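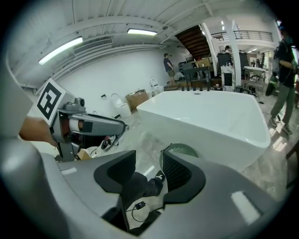

One reader of the draft instrument objected that nobody fills a tub to the overflow, and that a survey which multiplies rated capacity by the number of baths taken will overstate household water use every time. The objection was accepted, and the Husa panel was redesigned before the main wave. The present section sets out how bath volume was estimated, how the two study towns differ in the tubs they have, and what part of the estimate remains weak.

4.2 Volume per bath

Rated capacity is the volume a manufacturer reports for a tub filled to the lower lip of the overflow. It is a fixed property of the tub and is easy to look up where the model is known. Volume per bath is the amount drawn by the household on a given occasion. The two are linked through fill depth and the shape of the tub wall, and the link is not linear. Where the walls slope outward, the upper part of the tub holds more water per inch of depth than the lower part, so a bath filled to half depth uses less than half of rated capacity. Displacement by the bather lowers the amount drawn still further if the person judges depth while seated. Most respondents said they did judge it that way, although several ran the water to a habitual mark and then got in.

The panel covered 3725 households in Tistau and Nelon. Each household that reported at least one bath in the previous week was asked to name the tub type from a printed card, to give the usual fill depth against a body reference (hip, navel, ribs or chest), and to say whether warm water was added during the bath. Top-up water was recorded as a yes or no item only. A trial version asked for minutes of running time, but answers varied too much within the same household to be of use.

Depth answers were converted to volume using a table built from 38 tubs measured in the test room at Lloyd. Each tub was filled in equal steps through an inline meter and the depth read at the drain end. The table holds three classes: built-in tubs with near-vertical sides, built-in tubs with a sloped back, and freestanding tubs. The third class had the widest spread, with measured capacity at the overflow reaching 235 liters in the largest unit.

4.3 Differences in housing stock

Tistau has older apartment buildings, and nearly 70 percent of its reported tubs fell in the first class. These tubs are short, are set against two or three walls, and were mostly installed when the building was put up. Nelon has more detached houses and a larger share of renovated bathrooms. Sloped-back tubs are the common type there, and freestanding tubs appear in the newer additions.

Freestanding tubs raise two problems for the method. The first is that the rim is often high in relation to the overflow, and respondents who describe a bath as "half full" may be reading depth from the rim. The second is that the outer profile says little about the inner one. A flared rim can sit on a double wall with steep inner sides, or on a single shell where the inside follows the outside. The printed card showed outer shape only, and this class was therefore assigned a wider error band — the only class for which the band was set by hand. Figure 6 shows the general form, with the overflow set near the far rim.

Renters and owners answered the card item equally often, but renters left the tub model blank more frequently. Model names were used only to check the class and did not enter the volume estimate. Where the model and the card answer disagreed, the card answer was kept unless the model was one of those measured at Lloyd.

Figure 6. White freestanding bathtub with a rectangular, gently flared rim, on a marble-patterned floor.
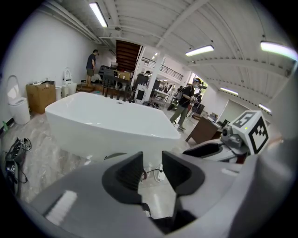

4.4 Limits of the estimate

Top-up water is the largest known omission. A household that adds warm water twice in a long bath may draw a good deal more than its stated depth implies, and the overflow carries some of that volume away without leaving a trace in the depth answer. The yes or no item allows such households to be set apart but does not correct their totals.

Seasonal change is also outside the design. Both towns were surveyed in July, when baths are likely to be less frequent and perhaps cooler and shallower. The volume table itself is unaffected by season, and a winter wave could use it without change. Shared baths, in which a second person uses the same water, were counted once and assigned to the household.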